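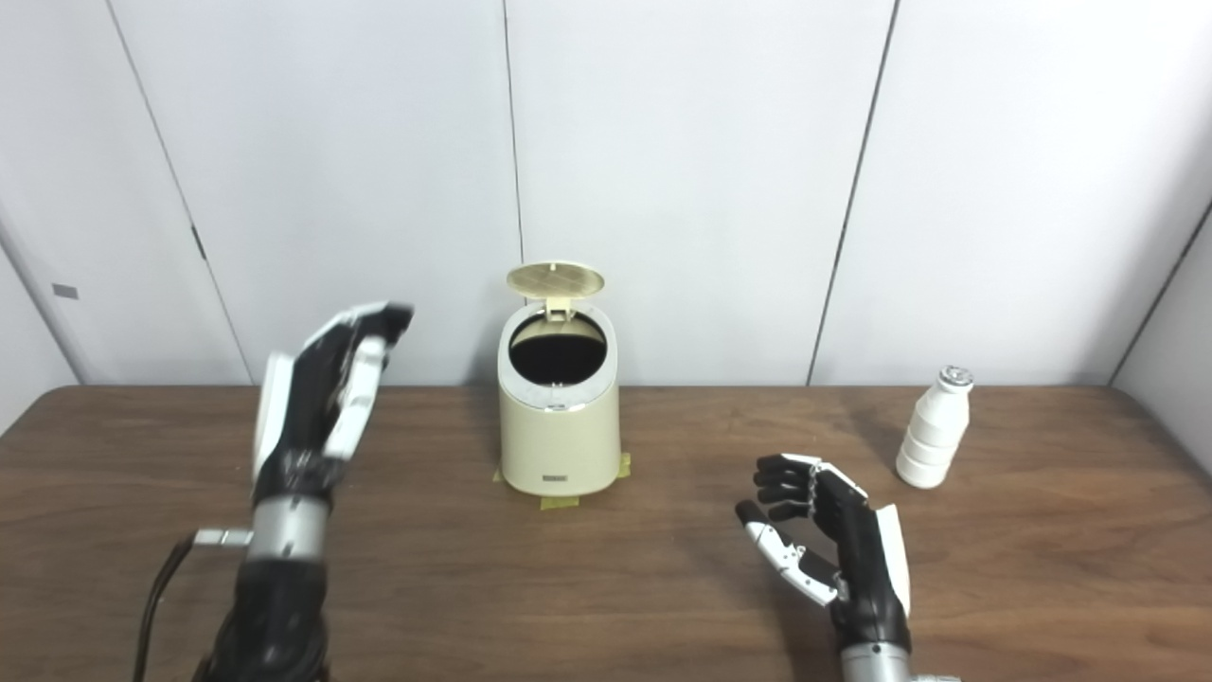
How many trials does it take before a success rate for a two-handed policy means anything?
More than most papers report. If you run 20 and get 17, the true rate could sit anywhere from the low sixties to the mid nineties, and a rival method at 14 has not been beaten by anyone.

This page covers how we check a bimanual "open the bin, put the bottle in" result at Ratevholm. I wrote it after trying to reproduce the Drotum numbers in May and failing. I still don't know whether the method is weak or the write-up left something out, and the steps below are meant to tell those two apart.

Step 1. Fix what you aren't testing. Tape the bin to the table. A bin that slides will swamp any difference between policies. Say in the report that it was taped, too. A taped bin is an easier task, and I have read several papers where you only learn this from the photos.

Step 2. Write down what counts as success before the first run. Ours: lid open, bottle inside the bin, both hands clear of it. Ottó Bodnár wanted partial credit for a bottle resting on the rim. We said no, then logged those runs in a separate column so he could argue later. He did. 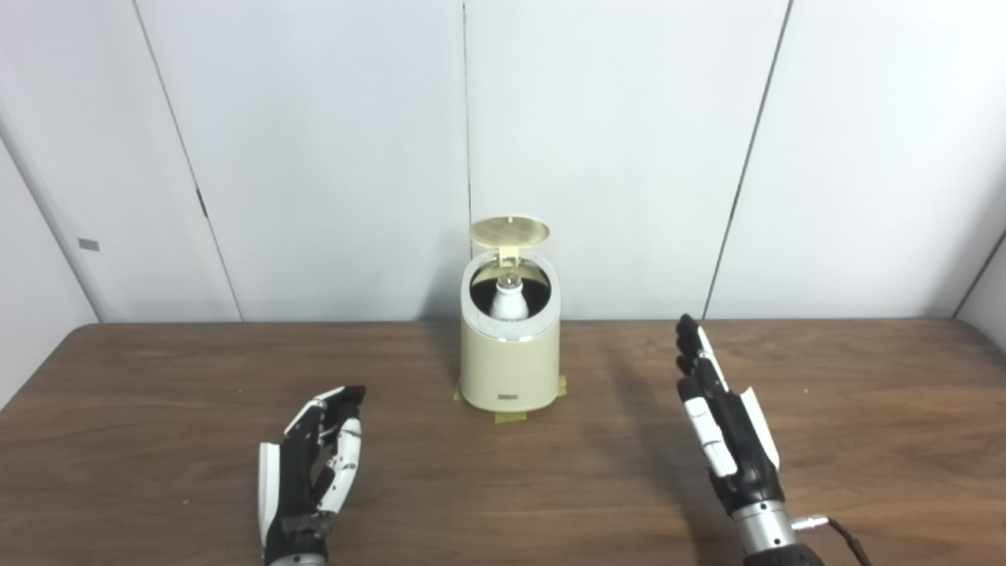

Step 3. Score the lid and the bottle separately. A single end-to-end number hides which half is failing. Our demonstration set has 1,088 episodes and the lid phase dominates it, so I expected the lid to look good and did not count that as evidence for the method.

Step 4. Shuffle the policies. Put the baseline and the new checkpoint in one random order, and keep the operator who resets the table from knowing which is loaded. Kinov, our run scheduler, does this with the blind option on. Check that the console isn't printing the checkpoint name anyway. Ours was, for 155 runs, and we threw them out.

Step 5. Run 300 trials per policy, with bottle positions drawn from a list made in advance. Change the list and you start over.

Step 6. Report every run, including the 3 kinds of abort: operator stop, hand fault, timeout. Béla Fülöp counts a hand fault as a failure. I'd keep it apart, but either is fine if you say which.

If the gap survives all this, try a second bin with a different lid before you write the word "generalizes" anywhere.

Last edited October 2026. The reset checklist is on the Kinov page.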